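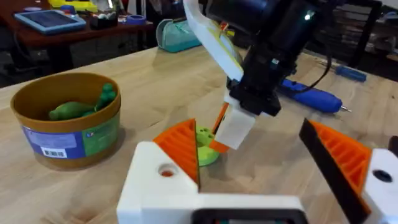

12 May 2022
Entered by Anjani Liew, bench notebook, Ledora workshop
May 12, 2022Subject: bench stock, small printed parts and hand tools

The wooden bench was reviewed this morning with Pentti Koskela. The purpose was to settle which items remain on the bench between sessions and which return to the cupboard. The previous arrangement, agreed in December, had lapsed.

The lime-green printed piece with the raised pegs is to stay. It is small and round, and stands on the bench without support. Kagiso Mkhize has asked that it be entered in the stock list under "printed, small" and that any reprint be made in the same colour.

The round container with the brown rim and the blue and green label is retained for soft items. It holds the green rubbery figure at present. The barcode sticker should be left on, as the stock list refers to it. Nomvula Joubert proposes a second container of the same kind for the Trasby room; no decision was taken.

Hand tools require more care. The blue-handled screwdriver belongs at the far side of the bench when not in use. The blue handheld tool with the metal tip has no agreed place and has twice been entered under the wrong heading. It is to be given its own line in the list. 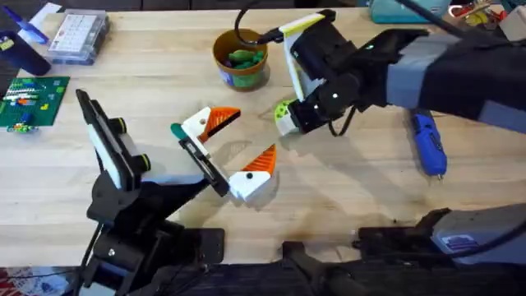 The bench surface itself was then considered. Henk Dewulf would prefer to sand the boards with 80 grit and finish with 400. My own view is that 400 alone would be sufficient, and that 600 may be tried on one corner first. The grain is pale and uneven in tone, and a dark oil would not suit it. The Zemside oil remains in the cupboard and should not be used here.

Outstanding:
- stock list to be amended (Mkhize)
- price of a second container (Joubert)
- sanding blocks, 2, to be ordered
- place for the blue handheld tool to be marked with tape

Pentti also asked whether the pot should be listed with the containers or separately. I have entered it separately for now. Colleagues who disagree may correct the entry and add their initials.

A.L.

2 comments | 0 shares

Recent entries
Cupboard labels, revised wording
Oil and wax: what is held at Zemside
Trasby room, shelf heights
Return of borrowed hand tools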